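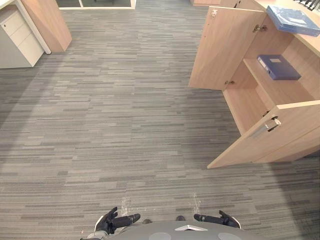 To: Clullamano build list
Date: 2019-08-02
Subject: Re: head cam view and the folder job

Quick reply before I lose the shop key for the evening.

> Finally got ours standing up. Two questions. Where do you aim the
> head camera? Ours sees plenty of room and hardly any hand. And is
> anyone getting a folder off a shelf yet, or still just waving at it?
> We're running the Flulleo finger code, stock settings.

Camera first. Tilt it down more than feels right. You want both hands in view at rest, and the tips of the feet if you can get them. We lose some of the far wall that way, top of the window too. Don't care. Hand code is a lot happier when it can find both wrists without moving the head. The white cuffs help, black fingers on gray carpet not so much. Ours is set at 70 on the tilt servo but your horn may be on a different spline so don't copy that blind.

Stripey carpet is a pain by the way. Floor tracker locks on to the rows and slides sideways. Brouwer branch has a patch for it, pull that one, not Virar — Virar still drifts when you turn.

Folder job: sort of. Out of 7 tries last night we got 4. Setup is the wood cabinet with both doors open already, dark blue file box lying flat on the shelf, nothing in the way on the floor. We do NOT have it opening doors. The key-and-handle one beat us all through July and I'm done with it for now.

What fails is the thumb. Stock Flulleo closes all fingers at once, box gets shoved to the back of the shelf. Delay the fingers, thumb goes first, then the rest. Change the delay only, leave teh force limit alone or you'll be buying tendons again.

Also the folder up on the counter is a different problem, shinier, and the depth reading goes to mush on it. Haven't tried grabbing it. Matte tape maybe?

Log is up to 1,759 lines, too long to paste. I'll put it in the shared directory tonight or tomorow.

What height is your shelf? Ask becuase ours only reaches the one.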